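3. Recogida de demostraciones bimanuales

3.1. Tarea y material

La tarea elegida consiste en abrir un estuche rígido de plástico blanco, guardar en él dos útiles de escritorio y volver a cerrarlo. El estuche tiene las esquinas redondeadas, una tapa abatible y el interior dividido en dos compartimentos de distinta longitud, marcados con una tira roja y otra azul. La secuencia exige que los dos brazos trabajen a la vez sobre la misma pieza. El estuche no está fijado a la mesa y, si un solo brazo empuja la tapa, el conjunto se desplaza.

Cada demostración se divide en 6 fases: aproximación, sujeción, apertura, agarre de los útiles, depósito y cierre. Los límites entre fases se anotaron a mano después de la grabación. Los brazos se controlaron por teleoperación mediante el sistema Bollard, en el que la persona operadora mueve dos brazos maestros de menor tamaño y los brazos de trabajo reproducen las posiciones articulares. No se emplea realimentación de fuerza. El contacto se juzga únicamente a la vista, lo que condiciona sobre todo las fases de apertura y cierre.

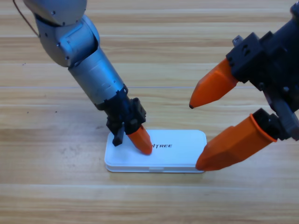

La sujeción resultó la fase con mayor variación entre operadores. Ivone Brito y Noel Agbayani tendían a apoyar primero el brazo izquierdo sobre la tapa y a buscar después el extremo contrario con el derecho. Siham Saliba llevaba los dos brazos al estuche casi al mismo tiempo. Ambas estrategias se conservaron en el conjunto de datos sin etiqueta que las distinga. En un ensayo previo se había pedido a los operadores que siguieran un orden fijo, pero las trayectorias obtenidas eran más lentas y contenían pausas largas que la política aprendida reproducía después.

Se registraron 200 demostraciones. Una demostración se descartaba si alguno de los útiles caía fuera de la mesa, si el estuche giraba hasta quedar fuera del alcance de un brazo o si la persona operadora tenía que intervenir con la mano. Las correcciones hechas con los propios brazos se mantuvieron. Un segundo intento de agarre, por ejemplo, no era motivo de descarte.

3.2. Agarre y depósito de los útiles

Los útiles se colocan a los lados del estuche, uno al alcance de cada brazo, con una orientación que cambia de un episodio a otro. El compartimento de destino se indica antes de empezar y no se modifica durante el episodio. El agarre se hace desde arriba en los objetos gruesos. En los delgados se admite cualquier punto de contacto a lo largo del cuerpo, siempre que el objeto pueda entrar en la bandeja sin tocar la tapa abierta.
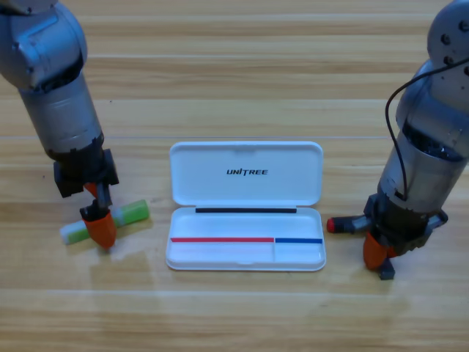 El depósito puede hacerse de forma simultánea o alternada. En la modalidad simultánea las pinzas comparten el espacio situado sobre la bandeja, y los operadores indicaron que era el momento en que más reducían la velocidad. Para evitar choques, el sistema limita la distancia mínima entre las muñecas, aunque no entre los dedos, que pueden cruzarse. La política se entrenó con las posiciones articulares de ambos brazos y las imágenes de la cámara fija, sin información explícita sobre los compartimentos.

3.3. Evaluación

La política entrenada con todas las demostraciones completó la tarea en el 71 % de los episodios de prueba. Al retirar las demostraciones que contenían correcciones, el resultado bajó al 64 %. La diferencia se concentra en el agarre. Sin ejemplos de segundo intento, el brazo continuaba hacia la bandeja con la pinza vacía. Los fallos de cierre fueron similares en las dos condiciones y se debieron casi siempre a un desplazamiento lateral del estuche.

Figura 3. Brazos y estuche en el puesto de teleoperación.

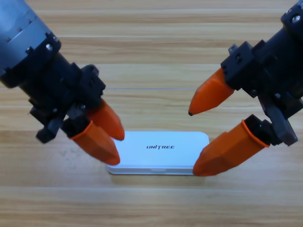 Andcombe, junio

Sreekumar Amin y Wagner Cordeiro revisaron la anotación de fases de forma independiente. Los desacuerdos afectaron al paso de aproximación a sujeción, que se definió finalmente como el primer instante en que un dedo de cualquiera de las pinzas toca el estuche. Con esta definición, un episodio puede entrar en fase de sujeción mientras el otro brazo sigue en movimiento libre. Las duraciones por fase se calcularon de nuevo con el criterio revisado, que es también el que se aplica en la sección siguiente.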